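A Morning at Nesudell: Where the Training Examples Come From

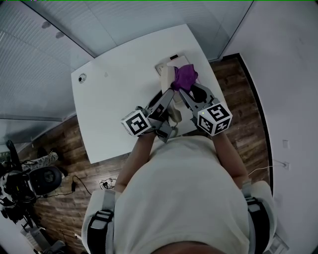 A purple cloth and a beige cylinder at one of the desks, with a gripper in each hand.

Nesudell collects demonstrations for companies that build robot arms. I had read a fair amount about the models and very little about the people who make the data, so when they opened the place to visitors in March I signed up. There were 6 of us on the morning tour.

Radwa Tahiri runs the collection floor and walked us through it. The rooms are smaller than I expected and look like ordinary office space. The desk I spent the most time at was white, on a wood-plank floor, with power cables running across the boards. The operator wore a strap over each shoulder and held a gripper in each hand. Each gripper carries a white cube printed with black square patterns, and the software uses those to work out where the tool is and which way it is turned.

No robot takes part at this stage. A person does the task with the same kind of fingers the robot will have, and the recording is converted later into arm movements. Tahiri said this is faster than driving an arm by remote control, and new operators need less training. The drawback is that people can reach in ways an arm can't, so some recordings have to be thrown out after conversion.

The project running that day is called Turkus and covers cloth and small household objects. Cloth is the hard part. It never lands in the same shape twice, and the model needs to see many of those shapes before it does anything useful. Operators are told to crumple the cloth differently each time and to move the other objects to new spots between takes. They are also told not to hide their mistakes. If a grip slips, they pick the thing up again and keep going, and the take is tagged as a recovery. The target for Turkus is 3000 accepted takes.

A session lasts 20 minutes, followed by a break. I was allowed to try a pair of grippers for a few minutes. They weigh less than I expected, but holding both arms out over a desk gets tiring quickly. My main trouble was with the fingertips – I kept closing them too early and pushing the cloth away. I made four takes and one was kept.

After that we saw the review room. Reviewers watch each recording and mark where a step starts and ends, using a tool called Skernanano. A take is rejected if the markers drop out of view for too long or if a hand blocks the object at the moment of contact. One of the other visitors, from Rahman, asked how often two reviewers disagree on where a grasp begins. Tahiri said it happens every day, and that they keep a written guide which has been rewritten several times.

The tour ended just before noon. Visitors need closed shoes and have to leave bags at the front desk. Parking is behind the building, and the entrance is on the side facing the loading dock.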